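3. Where people read in a coffee shop

3.1 The counter as a reading place
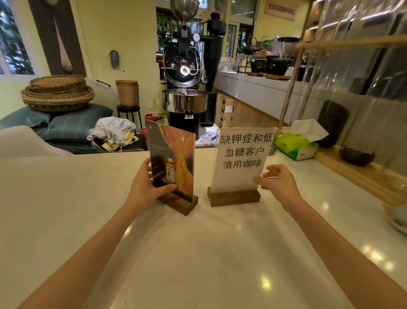 Figure 1. Counter of a coffee business with two standing signs in front of the roaster. The sheet in the right-hand holder advises customers with hypokalemia or low blood sugar to be careful with coffee.

Most writing on public signs starts with the street. Shop fronts, road names and posters have been collected and sorted for decades, and we owe a great deal to that work. Small indoor signs have had far less attention, and we think this is a pity, for they are wonderful material! They are cheap to make and easy to replace, and the person who wrote one is often standing a few steps away from the person reading it.

Our interest in them began in 2013, when Cuiping Fu was collecting menus for a different study and kept finding that the menus were the least surprising thing on the counter. Next to them were notes on opening hours, requests to return cups, apologies for a missing cake, and now and then a piece of health advice. She began keeping copies of these as well, and the pile soon grew larger than the one she had set out to make.

The present corpus has 1000 signs from 29 coffee businesses, all of them still trading when collection closed in July. We coded each sign for language, lettering, holder, and the kind of act it performs (selling, asking, warning, informing). The full coding sheet is in Appendix 2.

3.2 Warnings beside advertisements

Health notices turned out to be our favorite group. Figure 1 shows one of them, with large black characters in a handwritten style on a white sheet, sharing a counter with an advertisement in orange, gold and dark brown. The two sit in matching acrylic holders on dark wooden bases. A reader who comes up to order meets an invitation to buy and a request to be careful in nearly the same glance, and the holders give them equal standing.

We had expected warnings to be pushed to the margins (the side of the till, the back of the menu), where a customer could miss them without much trouble. In the Florndale subset this was largely so. Elsewhere, owners put them right up front, and several told us with real pride that they had chosen the wording themselves. One owner had rewritten her notice again and again until it sounded "like me talking and not like a pharmacy."

The wording deserves a closer look. The notice in Figure 1 reads 缺钾症和低血糖客户慎用咖啡. The verb 慎用, "use with care," is familiar from medicine leaflets, and it is a delight to find it next to 咖啡. Coffee is normally something one drinks (喝), and the change of verb moves the cup, for the length of one line, onto the medicine shelf. At the same time the reader is addressed as 客户, a customer or client, a word from trade. So a single short sentence draws on two registers, and the lettering adds a third layer, suggesting a personal note.

We make no claim about the medical content of any sign in the corpus. Our question is how the advice is voiced, who it seems to come from, and what sort of reader it imagines.

3.3 Lettering and trust

Handwritten-style lettering was especially common among signs that ask or warn, while signs that sell leaned toward designed artwork. Pfeiffer and Clevel both supplied ready-printed notices to shops in our sample, and owners often set these aside in favor of their own. Prandum's printed allergy card was the one exception, and we return to it in Section 4.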